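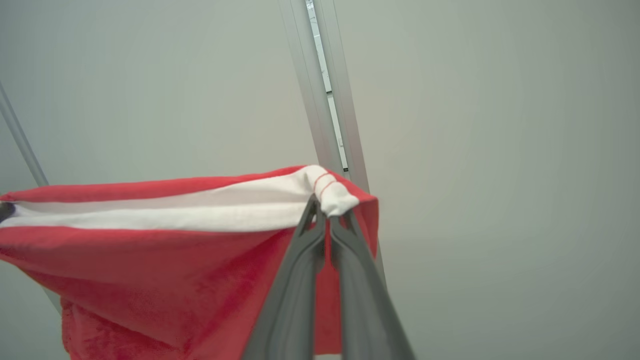 Figure 1. Red towel with one white corner, held at the fold.

Drying Time and Water Use in a Shared Laundry Room
Student project report
Dalibor Charvát and Romana Jireš

1. Background

Skála is a student residence with one laundry room in the basement. The room has two washing machines and two dryers, and everyone in the building shares them. Residents complain most often about waiting for a dryer. The washers finish a normal load well before the dryers do, so wet laundry ends up in baskets on the floor or on top of the machines.

We wanted to find out why the dryers are the slow point and whether a change in how people use the room would help. Buying more machines was outside the project. The room has no space for them, and the electrical supply would have to be redone.

2. What we looked at

We limited the project to towels and bed linen. Clothes vary too much in fabric and size to compare one load with another. Towels hold a lot of water for their weight, and residents told us they were the items most likely to need a second dryer cycle.

We looked at three things: the spin speed set on the washer, how full the dryer was, and whether towels were dried alone or mixed with sheets. We did not test detergents or fabric softener. Softener is said to make towels absorb less, and it would have been worth including if we had had more time.

3. Method

We ran 20 loads over the spring term, starting in February. Each load was weighed dry, weighed again after the washer finished, and weighed a last time after one dryer cycle. The scale was a hanging luggage scale borrowed from a neighbor. A load counted as dry if it came back to its starting weight or very close to it.

All loads were washed warm on the same program. We changed only the spin setting. The dryers are identical, but we used the left one for every load because the right one has a worn door seal.

The lint filter was cleaned before each run. We did not do this for the first load, and the result was so far from the others that we repeated it.

4. Results

Spin speed made the largest difference. Loads spun on the high setting came out of the washer clearly lighter than those spun on the default setting, and most of them were dry after one cycle. Loads spun on the default setting usually needed more time. The washers go back to the default after every wash, so a resident has to choose the high setting each time. Very few of the people we asked knew it was there.

Overfilling the dryer was the second problem. When the drum was packed full, the towels on the outside dried and the ones in the middle stayed damp, especially along the hems. Splitting the same laundry into two smaller loads used both dryers but finished sooner.

Mixing towels with sheets gave uneven results. In several runs a fitted sheet wrapped itself around the towels and kept the air out. When this happened the whole bundle had to be pulled apart by hand and started again.

5. Cost

The building manager gave us a figure of 2,300 kilowatt-hours for the laundry room over the last school year. The meter covers the lights and washers as well, so we could not say exactly how much of this went to the dryers. We expect it was most of it. A second cycle uses nearly as much power as the first, even if the load is almost dry at the start, because the machines run on a timer and have no moisture sensor.

6. Problems with the study

The number of loads was small. Room humidity was not measured, and the basement is noticeably damper after rain. We also used our own towels for nearly every run, and they are not all the same thickness. A better study would use one set of matching towels from start to finish.

7. Recommendations

Post a sign above the washers showing how to select the high spin setting.
Mark a fill line inside each dryer door.
Ask residents to dry sheets separately from towels.
Replace the door seal on the right dryer.

The sign and the fill line can be done right away. We have sent the request for the door seal to the building manager and are waiting for a price.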